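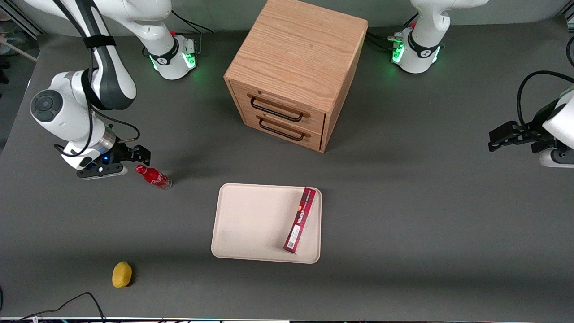
Wosisham Money Board > Cross-border > Withholding on dividends from a foreign holding company

tallow_rd
Looking for a check on my reasoning. I own a minority stake in De Haan, a private company abroad. It paid a dividend in April and withheld tax at the full domestic rate instead of the treaty rate. My gross dividend was 4,000 in dollar terms. The paying agent, Trara, says the reduced rate required a residency certificate on file before the payment date. I did not have one on file.

Can I claim a foreign tax credit on my US return for the whole amount withheld?

ledgerline
No. The credit covers tax you were legally required to pay. If the treaty entitles you to a lower rate, the excess is refundable by the foreign country and is not creditable here. You claim the treaty amount on your return and file for the rest over there.

quayside49
Agree on the principle, but it is not automatic. You have to make a reasonable effort to reduce the foreign tax, and the cost of the effort is weighed against the amount. If the refund claim costs 200 in fees and the excess is less than that, there is an argument that you have exhausted your practical remedies.

ledgerline
That argument is weaker than people think. Most of these refund claims are a form and a certificate. You don't need a paid agent to send a form.

quayside49
Some countries want the form stamped by a local bank. Calling that free is optimistic.

tallow_rd
Trara quoted me 200 to file it. The excess is more than that, so I suppose the point is moot for this payment. Does the residency certificate have to cover the year of the dividend or the year of the claim?

ledgerline
Year of the dividend. Form 8802 is the application, Form 6166 is what you get back. Put the correct tax year on it. A certificate for the wrong year gets bounced.

mb_rindano
I went through this with a Rindano payout. Two points:

1. Get the dividend voucher from the company itself. My broker's statement was rejected because it showed only the net figure.

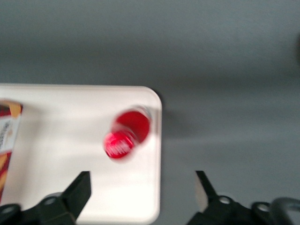
2. Ask the paying agent whether it can still correct the rate internally. Mine had a short window for that after the payment date, and it was quicker than a refund claim.

quayside49
Point 2 depends entirely on the agent. Many will not reopen a payment once the tax has been remitted.

tallow_rd
Voucher requested. Trara says the tax has gone out already, so I will file for the refund and claim only the treaty amount as a credit. Which exchange rate do I use, payment date or yearly average?

ledgerline
Payment date for tax withheld at source, if you are on the cash basis.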